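Sorting Out the Flaky Tests in Kokton
Project report, software engineering practice module
Yu-na Ha, with Mohit Srivastava and Archana Prajapati

Background

Kokton is the timetable and room booking program that our department has kept going for several years, mostly through student projects like this one. Each group inherits it from the last, adds something, and hands it on, so it carries the habits of a good many people who have never met one another. When the three of us took it over, our supervisor, Mekdes Ejigu, suggested we might like to add calendar sharing. We did want to add calendar sharing! What we found in our first fortnight, though, was that we couldn't get a clean test run for long enough to add anything at all, and so our project slowly changed into the one described in this report.

The trouble was with what people usually call flaky tests, meaning tests that pass on one run and fail on the next when the code hasn't been touched. Our build would go red, somebody would press the button to run it again, and it would go green. After a while we all did this without reading the message, and I am sorry to say that a real fault in the booking rules sat in the main branch for six days because each of us had assumed it was "only the flaky ones again".

What we set out to do

We agreed with Mekdes that we would find out which tests were unreliable, work out what made them so, mend as many as we sensibly could, and write down enough for the next group to carry on. We left the old import scripts out of it (they have hardly any tests, flaky or otherwise, and they deserve a project to themselves).

How we found them

Mohit wrote a small runner, which we named Futstead after the street he lives on, that takes the whole test suite and runs it over and over on the same commit, keeping the result of every test each time. We left it going overnight on the lab machine and ran the suite 82 times. Any test that both passed and failed in that time went on the list, and by the end there were 31 of them. I had guessed a dozen, and Archana, who is more of a realist, had guessed 20, so we were all a bit taken aback.

We then ran everything again in a shuffled order. I would recommend this to anybody, as it is very little work and it told us more than anything else we tried. A good many tests that had looked perfectly steady turned out to lean on something a neighbour had left behind in the database, and they fell over as soon as the neighbour was moved. We kept these on a separate list, which we called the leaners.

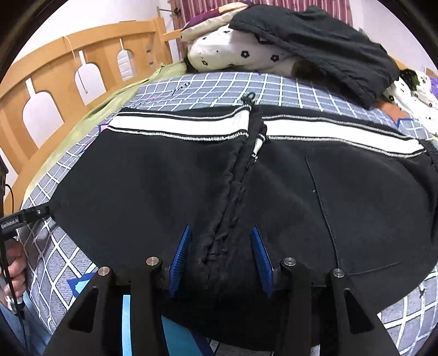 Reading through the failures took much longer than collecting them. We split the list between us and met each afternoon at four to compare notes, and it soon became clear that most of the trouble came from the same few sources. The largest group was to do with waiting. A test would start a booking, pause for half a second, and then check that the confirmation had arrived, which was fine on a quiet machine and hopeless on a busy one. The next group was to do with dates. Several tests asked the computer for the current time and then did sums with it, and these went wrong near midnight. The rest shared files or database rows when they really ought to have had their own.

Mending them

For the waiting tests, Archana wrote a helper that checks again and again until the thing has happened or a generous limit has passed. It made the suite a little quicker too, which we hadn't expected, because most of the old pauses were longer than they needed to be.

For the dates, we changed the booking code so that it is handed a clock when it starts up, and in the tests we hand it one that stands still. This was the change I was most nervous about, as it meant touching 56 places in code that people depend on. We did it over several small merges – none of them very exciting to review – and Bjarke Gunnlaugsson, who looks after the live copy of Kokton, kindly read every one of them and caught two places where I had muddled local time with UTC.

For the shared rows, each test now opens a transaction and rolls it back at the end. That dealt with nearly all the leaners in one go.

Results

We ran Futstead again in May, with the same number of runs on the same machine, and 3 tests were still unreliable. All of them talk to the mail server in one way or another. We have moved them into a group of their own which runs at night and doesn't block a merge, and each has a comment saying what we tried. I would have liked to finish them off, but Mohit had already lost most of a week to one of them, and we felt it was time to stop.

What we would do differently

We ought to have shuffled the order on the first day. We also ought to have kept the full logs from the first overnight run; we saved only the pass or fail, and had to run a good deal of it again to see the messages. And I think we should have told Mekdes sooner that calendar sharing was slipping. She was very kind about it, but we spent a worried couple of weeks pretending to ourselves that we could manage both.

Notes for the next group

Futstead lives in the tools folder and has its own readme. Run it after any large merge, and give it a whole night if the lab machine is free. Please don't add fixed pauses to tests; the helper is called wait_until and there are plenty of uses of it to copy from. The unfinished calendar work is on a branch named calendar-draft, and it does build, although the sharing page has no tests yet.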